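Parts Worth Keeping: How Small Workshops Are Rethinking the Retired Computer

By Ineke Timmermans
22/03/2022
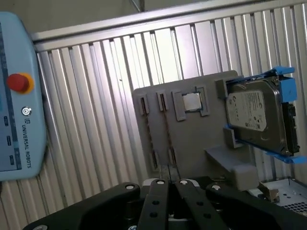
The desktop computer has always been an unusual household object. Few other machines of comparable price are built so that the owner may open them, remove a component and put another in its place. A memory module leaves its slot when the clips are released. A processor lifts from its socket. A hard disk drive slides out on a caddy, and in many office machines it does so without a screwdriver. These arrangements were made for the convenience of assembly lines and repair desks, and they have given the retired computer a second value that its owners seldom consider when they carry it to the curb.

At Zedley, a refurbishing workshop in the port district of Celtarport, that second value is the whole of the business. The firm receives office computers from schools, clinics and small companies, takes them apart, tests what it finds and sells or donates the parts that remain sound. In January it processed 400 machines, the largest intake in any month since it opened. The staff numbers four.

"People bring us a computer and tell us it is dead," says Charalambos Katsaros, who has managed the workshop from the beginning. "Very often one part has failed and the owner has drawn a conclusion about all the others."

The order of removal

Every workshop of this kind has its own sequence, and Zedley's is written on a card at each bench. Power is disconnected and the case is left to stand. The side panel comes off first, followed by the drive caddies, then the data and power cables, then the memory. The processor is left until late in the process, after the cooler has been loosened and its old thermal compound softened.

Mr. Katsaros is particular about cables. New staff tend to pull them by the wire, he says, and a connector that has been pulled in this manner may work on the bench and fail in the customer's machine. Each cable is taken by its plug, checked for bent contacts and laid flat. Cables with cracked insulation are set aside for metal recovery.

Memory modules are handled by their edges and stored upright. The processor receives the greatest care. The metal heat spreader on top is sturdy and can be wiped clean with alcohol and a lint-free cloth, but the contacts beneath are easily spoiled by a fingerprint or a careless placement on the bench. On some designs the delicate pins belong to the socket on the board, so that the danger passes from the chip to the slot it came from. The workshop returns each processor to a closed tray as soon as it has been inspected.

The case for the caddy

Among the parts that refurbishers discuss with real feeling, the drive caddy ranks high. It is a modest piece of molded plastic, frequently blue or green so that a technician can find it quickly, and its rails hold a 3.5-inch hard disk drive in position in the bay. Most caddies flex at the sides to admit the drive, with small pins that enter the screw holes.

Their weakness is that they are rarely interchangeable. A caddy made for one case will often refuse to enter another, even where the two were sold by the same manufacturer a few years apart. When a tab breaks, the drive can shift in the bay, and a mechanical drive does not tolerate movement well. Zedley keeps its spare caddies in drawers sorted by the shape of the rail. Those drawers are consulted more often than any other storage in the building.

"I have seen a perfectly good computer discarded for want of a piece of plastic," Mr. Katsaros says. "We do not throw away caddies. We do not throw away the broken ones either, until we have taken the pins."

Drestitz, a nonprofit that places refurbished computers in adult education centers, has asked its donors to leave caddies and rails inside the machines they give. The request was added to its donation form after a number of well-meaning offices removed the hard drives for privacy and kept the caddies along with them. The organization now advises donors to release the drive from its caddy before taking it away, and to return the empty caddy to the bay.

What becomes of the data

Privacy remains the most common reason that computers are kept in closets long after their useful life. The concern is reasonable. Deleting files does not remove them from a hard disk drive in any lasting sense, and an owner who cannot start the machine has no simple means of erasing it.

Zedley offers two services. Drives in good health are overwritten in full, verified and returned to use. Drives that fail their tests, or whose owners prefer it, are physically destroyed, and the owner may attend. Mr. Katsaros reports that attendance is rare but that the offer is appreciated. For each drive, the serial number is recorded on arrival and again at the end of the process.

The workshop encourages its customers to distinguish between mechanical drives and solid-state drives, as the same erasure method does not suit both. Overwriting is well understood for the former. The latter should be erased with the tools provided by the drive's maker, or with a recognized utility designed for the purpose.

Advice for the home bench

Readers who wish to recover parts from their own computers need very little equipment. A medium Phillips screwdriver, a soft brush, an antistatic wrist strap and a good lamp will serve for nearly every desktop case. The following points are taken from the guidance that Koutsoukos, a community repair school with evening classes in Celtarport, gives to its first-year students.

Photograph the inside of the case before anything is disconnected. The position of the front-panel wires in particular is difficult to recall later.

Place screws in separate dishes by location. Drive screws and case screws look alike and often have different threads.

Release both retaining clips before lifting a memory module, and do not rock it from end to end. Some boards have a clip on one side only.

Leave the power supply closed. It can hold a charge after it has been unplugged, and its repair belongs with a trained technician.

Label each part with the model of the machine from which it came. A memory module without a label can be identified from its markings, but a caddy or a bracket generally cannot.

The school's introductory course runs for two evenings. Students take apart a donated computer on the first and rebuild it on the second, and the machine is expected to start before they go home. Those who wish to continue may join the Saturday sessions, where the school accepts household computers from the public and where spare parts from Zedley are available at cost. Places for the spring term are open now, and applicants are asked to bring a donated case if they have one - with its caddies inside.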